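How to Get Tea Stains Out of a Mug Without Buying Anything
Print | E-mail
15 Nov 2023
By Svenja Tanner

Every December the stores fill up with mug-cleaning tablets. I have tried a few, Hapeta among them, and I still don't see what they do that baking soda won't. The same goes for the "magic" powders people swear by online. Try the cheap way first.
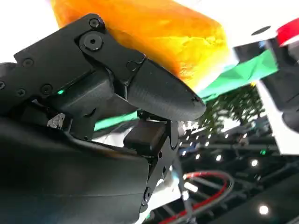
Black parts, with small screws.

Step 1. Rinse the mug and leave it damp. Put in a teaspoon of baking soda and just enough water to make a paste. Forget the vinegar. Mixed together the two mostly cancel out, however good the fizz looks.

Step 2. Rub the paste around with a soft cloth. Give the line near the rim and the spot where the handle joins a little extra. Plastic scratches more easily than stoneware, so keep steel wool away from it – scratches only give the next stain a place to sit.

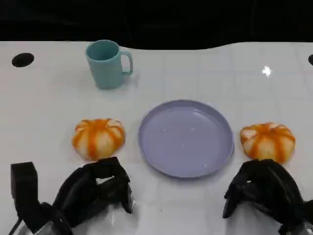

Step 3. Leave it for 40 minutes. Some guides say overnight. I tried both on the same kind of mug and couldn't tell them apart.
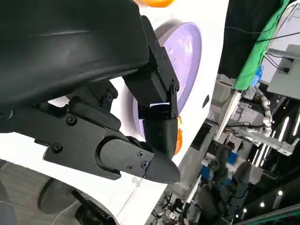
Then rinse with warm water and smell it. If it still smells of old tea, go again. If a brown shadow remains after 5 rounds, I'd call it permanent and keep drinking from it. Kanyarat Rungrueang wrote in to say that denture tablets work better. Maybe so, but her mugs are glazed and mine are plastic, and I would want to see them side by side.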